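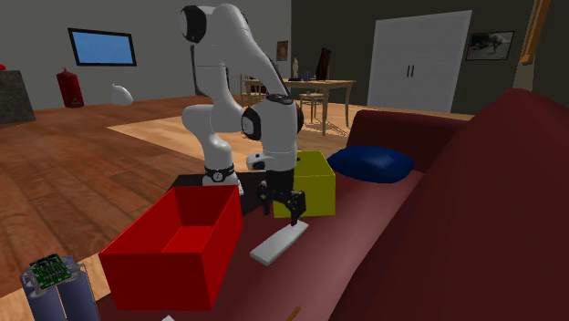
My sister says the palace serials all blur together after a month, and that if I was going to lose my evenings to one more of them I could at least write up what's good about it. Fair enough. So, a review of Sasunetti, which I have now watched right up to the latest episode and which I can't stop talking about at work.

The setup is simple. The old king of Vedard has died without naming an heir, and the two queens each have a son born the same night. The elder queen has the army on her side. The younger one has the river traders, who pay for the army. If you've seen any costume drama you know there's going to be a poisoning by the second week, and yes, there is, but the cup goes to the wrong person and the show then spends a good long stretch on what that does to the household. I loved that. The maid who carried the tray gets more screen time than either prince for a while, and she earns all of it.

What hooked me is the pace. Plenty of serials will give you a slap, then the slap again from three angles, then everybody's face, then a commercial. Sasunetti does that too (it's a daily, let's be real) but it picks its moments. The scene where the younger queen hears the verdict in the hall has hardly any music in it at all. She takes off her bangles one at a time and puts them on the step, and the judge has to sit there and wait for her. I rewound it 2 times.

The writing is stronger for the women than for the men, I think. The elder queen is the villain on paper, but she keeps being right about things! She tells the council the northern fort can't be held, they laugh at her, and by the end of that week the fort is gone. The elder prince mostly rides in and shouts. The younger one has grown on me since the exile track, when he had to sell his horse and got cheated on the price.

Costumes are lovely, and they repeat them, which I like. The younger queen's green shawl has been through a wedding, a flood and a jail cell, and it has the patches to show for it. The flood itself is a bit rough. You can tell the water was added later, and the boat never seems to sit in it properly. The sword fights are good when they're indoors and so-so outside.

Now the gripes. The lookalike story went on too long. We all knew the monk was the king's brother, the dog knew it, and still it took most of June to get to the reveal. And the comic cook can go home any time he likes. His song about lentils has been on 3 times and I've started making tea when I hear the drum.

One more thing on the subtitles. The early ones are a bit stiff and somebody kept translating the same title as "minister" in one line and "uncle" in the next, so for a while I had the family tree completely wrong. They get much better after the coronation block - someone new must have come on - and the jokes start landing too.

Should you start it now, with nearly 273 episodes already out? I'd say yes. Watch the first two weeks in order, skip ahead to the trial if you're impatient, then go back for the exile episodes on a rainy weekend. The recap at the top of each one is generous, so you won't get lost.

Tonight's ended with the maid holding the king's ring and the elder queen standing in the doorway behind her. I have theories. I'll put them in the comments once everyone has had a chance to watch.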